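### 3.2 Teaching the hand by remote control

I'll admit I expected this part to be easy. The task was to smooth a piece of dark fabric with the robot's hand, and I've been smoothing tablecloths since I was small, so how hard could it be? Well, it took me most of November to get decent at it! We used the Brikero glove for steering (the older one, with the stiff thumb), and I watched everything through the wrist view on a screen in the next room at Nonport.

Each of the 3 operators recorded 80 demonstrations, after a practice spell that didn't count. I'd bring the hand in low over the cloth, line the fingertips up near the border between fabric and wood, and then draw them slowly back – at least, that was the plan. My early tries were far too hasty, and I kept forgetting that my own thumb was in charge of the robot's thumb as well, so it wandered off whenever I relaxed.

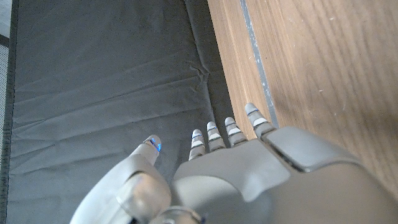

**Figure 4.** Wrist view of the five-digit hand over the dark fabric, with the fingers close to the wooden surface and small wrinkles in the cloth near the edge.

The little puckers were what really taught me something. From the wrist you see them quite well until the hand gets close, and then the fingers get in the way and you're going on memory. All of us ended up pausing just before contact, and those pauses went straight into the training data. We trimmed any pause longer than 2 seconds and left the shorter ones in, as the policy seemed to like them (more on that in Section 4).

We threw out 56 demonstrations in total, mostly ones where the glove lost its calibration halfway through a stroke. I was sorry to see a few of mine go – they were lovely up to that point! The rest were used exactly as recorded, clumsy thumbs included.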